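Grasp Planner Gallery: Thin, Clear and Annoying

Pletalthorpe is our planning and perception stack for tabletop arms. It began as a weekend script by Nevzat Öztürkmen and has since grown a config file with 1155 lines, most of which Hayley Tunstall would like to delete. This page collects notes from the April round of work, when we moved from boxes and mugs to objects that depth sensors would prefer not to discuss.

A few things changed under the hood. The old planner, Drelance, sampled 2000 candidate grasps per object and then chose the one closest to the table, every time, with great confidence. The new one samples 90 and scores them against a contact model. It is faster, and its mistakes are at least more varied.

Perception took longer. Clear plastic gives you the colour and texture of whatever is under it, so our segmenter kept labelling badge holders as tablecloth. Hayley's fix was to look for the metal parts first and grow the mask outward from there. Nevzat's fix was to buy opaque badge holders. We went with Hayley's.

Lanyards are handled by Gachanja, the cord tracker, which fits a curve to each visible strand and guesses the rest. It treats a loop around something else as a constraint on how far the arm can pull. Before that was added, the planner considered every cord to be infinitely long and attached to nothing.
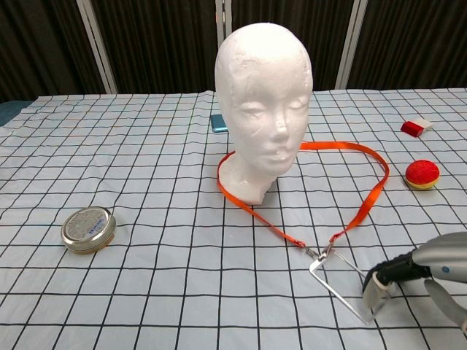
Photo: Siltberg Robotics Lab

Finger pad beside a clear badge holder, with the orange lanyard looped around the foam head's neck. A grid cloth showing through clear plastic is about as unkind a background as the segmenter gets.

Known issue: the face detector is still switched on in the default build and will report a person on the table. Set it to off in the workspace profile, or learn to live with the warnings. Logs and replay tools are on the downloads page, under the Drelance heading, where they will stay until somebody renames it.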